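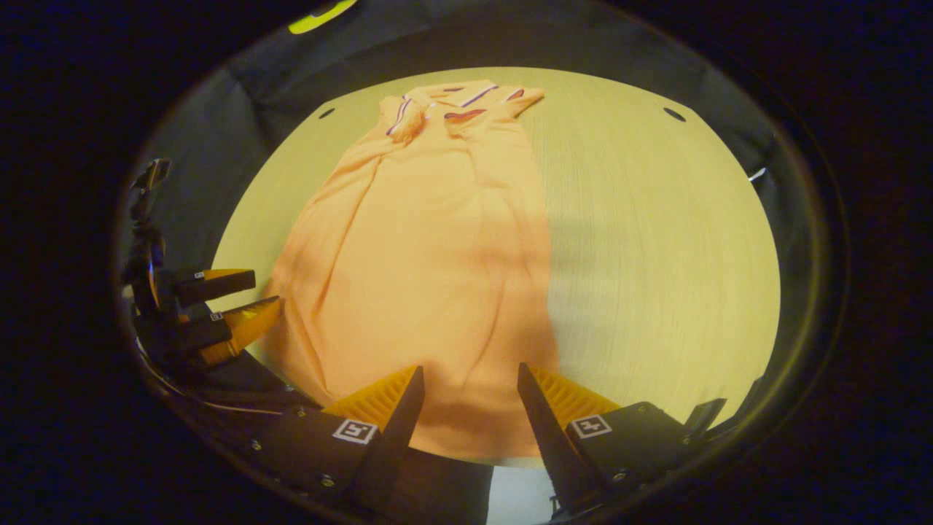 The Barinard Hand Pair is a set of 2 hand-held grippers for recording cloth-handling examples without a robot on site. The operator holds one in each hand and does the job as they would normally, and each recording becomes one example for the learning system. The fingers have ribbed orange pads on their inner faces, and the square black-and-white tags let the software follow how far each finger is open. Soft, creased garments such as a polo shirt laid flat on a table are what the pair was designed for.

What you get
Left and right grippers
Charging dock and carry case
Spare finger pads
Ludinham desktop software, one licence

Recording
Each charge gives enough time for a full morning's work. Internal storage holds 3,000 short examples - after that, copy them to a computer and clear the memory. Examples can be trimmed, labelled and exported from Ludinham.

Ordering
Orders placed now are sent out in January. Delivery is from our Clodness workshop. For bulk orders or replacement fingers, contact Alasdair Crichton in sales.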